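Ticket 596 — Kerent app: driver rating stuck, won't refresh after trips

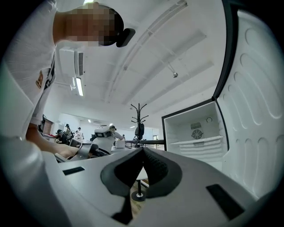
Opened by Yamila Tapia, Calline support desk. Status: waiting on Pokell.

Driver is Rosimeire Cordeiro, Rangel area. Rating hasn't moved since May. 41 trips since then, all showing in her trip list, none counted. Passengers say they did leave stars.

14:10 — asked her to log out and back in. No change. App is on latest version.

14:25 — cleared cache, reinstalled. Rating blank for a minute then same old number came back. So its coming from the server, not the phone.

15:05 — Daiane Magalhães checked the back office. Two profiles under the same phone number. Old one has the rating, new one has the trips. Probaly from when she changed cars.

15:40 — tried merge. Failed, "record locked". Tried again after 30 minutes, same thing.

16:20 — passed to Pokell, they run the database. Busisiwe Shabalala says the lock is theirs, left over from the last import. 2,000 profiles in that batch — she'll check how many others are stuck.

Driver told by text. She's worried about losing airport pickups, so have put a manual hold on her account so the old rating can't count against her. Raíssa to lift the hold once merge goes through. Do NOT close before then.

Recent tickets
Passenger charged twice for cancelled ride
Receipt emails going to old address
Can't change pickup point after booking
Driver app signs out overnight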